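There is a particular kind of supporter who wants the manager gone by halftime of the third match, and I say this with love, having sat next to a few of them for most of my adult life. But I think we have gotten far too quick about it, and what has happened at Asamness this season is a good place to start the argument (or keep it going, if you were in my row last month).

Six matches without a win is miserable, I won't pretend otherwise. I drove 47 miles home from the last one with the radio off. Still, this is a club that came up from the lower division with a squad built on loans and goodwill, and it was always going to take a few beatings while the younger players learned how fast everything moves up here.
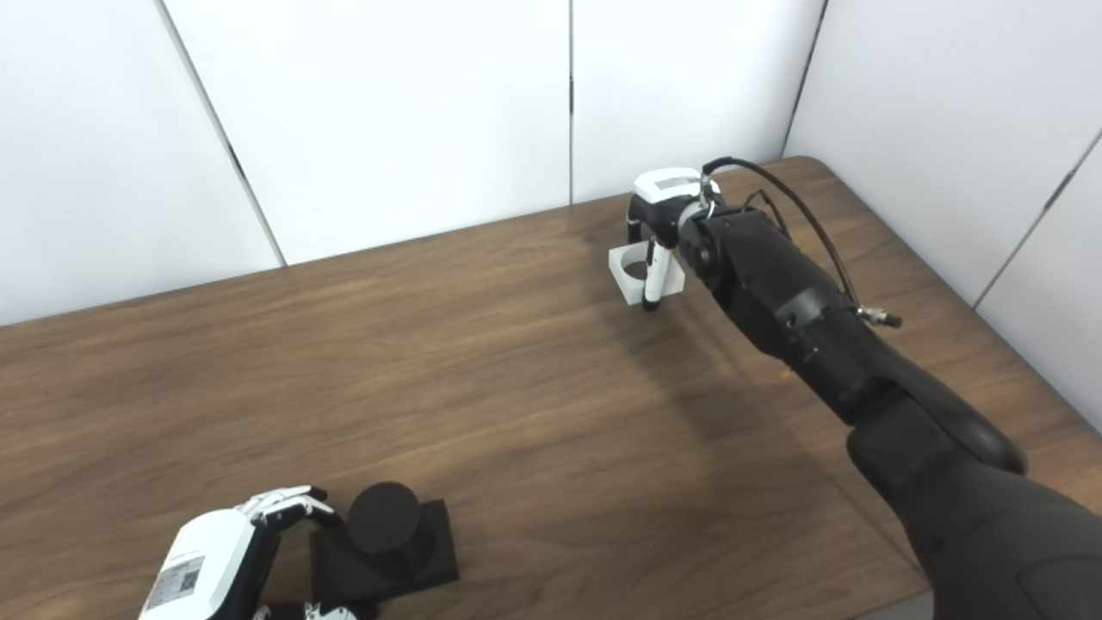

PRIRNUSGATE, April

Some 300 of us made the trip here for the away match, which is a lovely turnout for a team in 13th place, and do you know what I heard on the way in? Singing! Old songs, sung badly, by people who had every excuse to stay home. The players heard it too, and they ran themselves silly for a scoreless draw.

Chantharasri changed coaches twice last season and finished lower than they started, and Wonano are still paying off the man before the man before this one. I would hate to see us go the same way over a rough spring. Give him the summer, let him pick his own back line for once, and if it's still this bad by the fall I'll happily grumble along with everybody else.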